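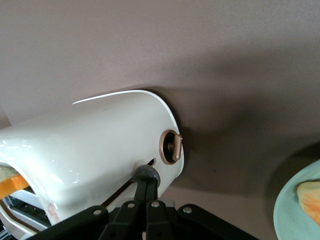

Taller de orden doméstico, apuntes de la sesión 2: el rincón del desayuno

Os dejo por escrito lo que fui contando en clase, que hablo muy deprisa y Renato Toledo me pidió algo para repasar en casa (¡gracias, Renato!). Son mis notas, así que perdonad el desorden.

Empiezo por la tostadora, que para mí manda en todo el rincón. Antes de decidir dónde va, mirad por qué lado tiene la palanca y por qué lado el mando. Yo tuve años una Wikus metida contra la pared, con el mando hacia dentro, y cada mañana la giraba a tientas y lo llenaba todo de migas. La palanca tiene que quedar a mano y con sitio libre por encima. Y nada de guardarla debajo del armario con la rebanada todavía asomando, que os conozco.

Para limpiarla: desenchufada y fría, se vacía la bandeja de migas y se le pasa un paño apenas húmedo por fuera. Las blancas brillantes enseñan todos los dedos, sobre todo alrededor del mando. Estropajo no, por favor.

Segundo asunto, las cestas. Me gustan mucho las de alambre con algún panel de madera, porque dejan pasar el aire y no parecen de oficina.
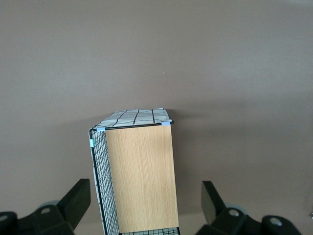

El forro va muy bien para que no se cuelen las cosas pequeñas por la rejilla, y da igual que se arrugue un poco. Elegidlo lavable. ¿Qué metemos dentro? Servilletas, bolsitas de té, el pan envuelto... lo que de verdad se usa al desayunar. Přemysl Sokol preguntó si valía para las facturas: pues no, Přemysl, ¡las facturas a su carpeta!

Tercero, el reparto de la mesa. Yo pongo lo de comer a un lado y lo de guardar al otro, con espacio en medio para mover las manos.
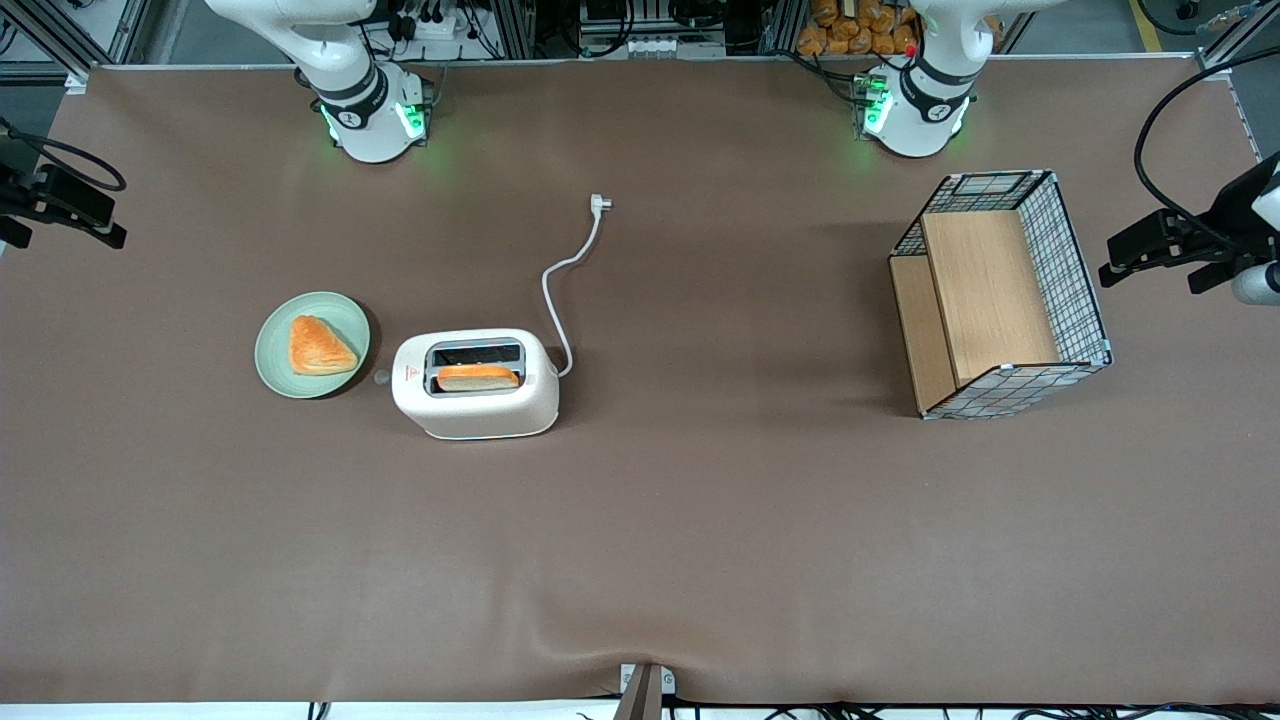 El plato, cerca de la tostadora, que así el pan viaja poco. Si hay bollería, un plato llano con algo de borde recoge bastante bien las láminas del hojaldre. El cable, cuando está suelto, se recoge sin apretarlo y lejos del plato.

Tarea: ordenad vuestro rincón en 5 minutos, con reloj, y apuntad qué os sobra. En mayo lo comentamos.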